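We use cookies to remember your place in the book. Accept / Manage settings

Reading time: 7 minutes

Chapter 7
Where Does the Stuff Go? Sorting, Storing and Finding Again

Every warehouse begins as a good idea and ends as a drawer. The drawer may be the size of an airport, with its own parking lot, but the principle holds: things go in, and some of them are seen again.

This chapter is about inventory, a word that covers everything a business owns and hopes to use or sell. Consider Brakell, a repair firm that listed 753 separate parts in its catalog. Asked to find 23 of them, the staff produced most by lunch and spent the afternoon debating whether the rest had ever existed. Khurram Khokhar, who ran the stockroom, kept the true catalog in his head – a fine system until he took his vacation in October.

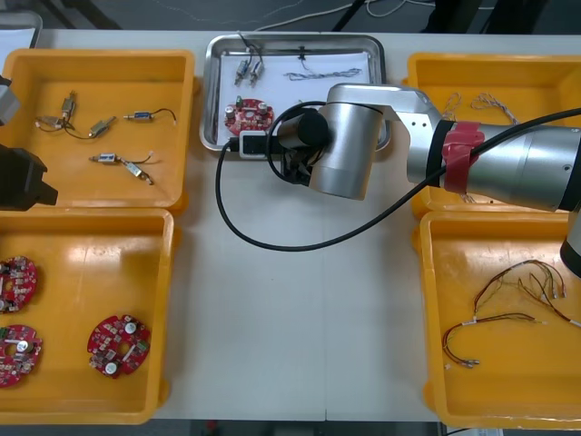
Figure 7.1 Small parts and yellow trays on a work table.

The trouble starts with naming. One clerk files by size, the next by supplier, and a third by a private logic best described as mood. Catríona Noonan calls this "shelf drift" in her study of the Trullska depot, where a single type of hinge lived under four names and was reordered under all of them.

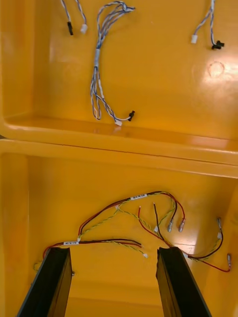 Drift costs money in two ways. The firm buys what it already has, and it pays people to look for what it has already bought. At Trullska a search could take up to 100 minutes, longer than the drive to the supplier.

In Section 7.1 we compare fixed locations, where each item has one home, with floating locations, where an item goes wherever there is room. Both work well on paper. Bring a pencil.

Comments (2)

bassey_reader: We had the hinge problem, but with lightbulbs. My boss still thinks we're low.

Drurkora: Is the answer key for Section 7.1 posted yet? The link goes to Chapter 6.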